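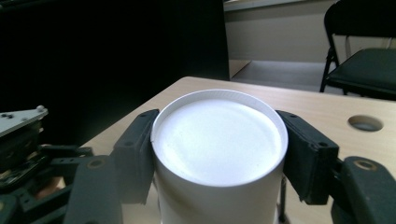 Flalau hand-held gripper, two-finger
For recording grasp demos without a robot in the room

Pick it up, do the task, put it down. Every run saves as one episode, ready for your training set. No arm to book, no teleop lag.

What you get
Gripper with camera mount
Pair of black finger pads, spare pair in the bag
Moffat logging software, 5 seats
Printed quick start (new version comming, old one still fine)

Specs
Max opening: 70 mm
Weight: 486 g without camera
Episodes per charge: 27 at default lenght

Notes
Smooth round things like tubs and canisters: close slow, hold a beat, then lift. Bad grasps, keep them, tag as fail. Recalibrate after swapping pads.
Pads sold separately too. Order by the pair.

Availability
Back in stock Jan 5, 2026. December orders go out first.
Lab quotes, bulk: Hammad Tanoli, Flalbridge office. Repairs: Ikechukwu Fashola, same address. Put the serial number in the subject line pls.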